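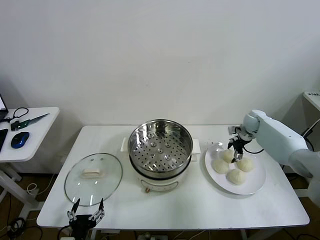 Steamer with the steel insert in place and the glass lid set to the left.

Reading time: 3 min
Print | E-mail

Section 5. Descaling and hard water

Most guides tell you to descale once a month. We doubt that suits many kitchens. How fast scale builds up depends on your water and how often you cook, and a calendar knows neither. Look at the base of the pot instead.

Before you start

Unplug the appliance and let it cool fully. Keep the plug and control panel dry throughout.

1. Lift out the insert and empty the pot.
2. Mix 2 parts water with 1 part plain white vinegar, enough to cover the scale.
3. Leave it for around 3 hours. Overnight is often advised, but we have seen little gain from it.
4. Pour away the liquid and wipe the base with a soft cloth. Stubborn rings may need a second go.
5. Rinse 2 times with fresh water, then dry.

CAUTION: Never mix vinegar with bleach or any cleaner containing bleach. The fumes are dangerous.

CAUTION: Do not put the base in water or hold it under the tap.

Note on descaling sachets: Ondwood sachets work. So does citric acid from the baking aisle, at a fraction of the price. If you use a sachet, follow the packet - not the amounts given above.

Note on filter jugs: The Morkell jug is sold as an end to limescale. In our hard-water kitchen it slowed things down while the cartridge was new, and by August the white ring was back. Treat such claims with care.

Note on magnets: Clip-on pipe magnets are also sold for this job. We fitted one and saw no change.

If scale comes back quickly

Empty the pot after each use. Water left standing dries to a crust, and no gadget makes up for that. Brown or orange marks may be rust and should not be scraped - stop using the pot and write to us.

Text revised by Gun-woo Yook, May 20, 2022

Contact | © Notositz | Back to top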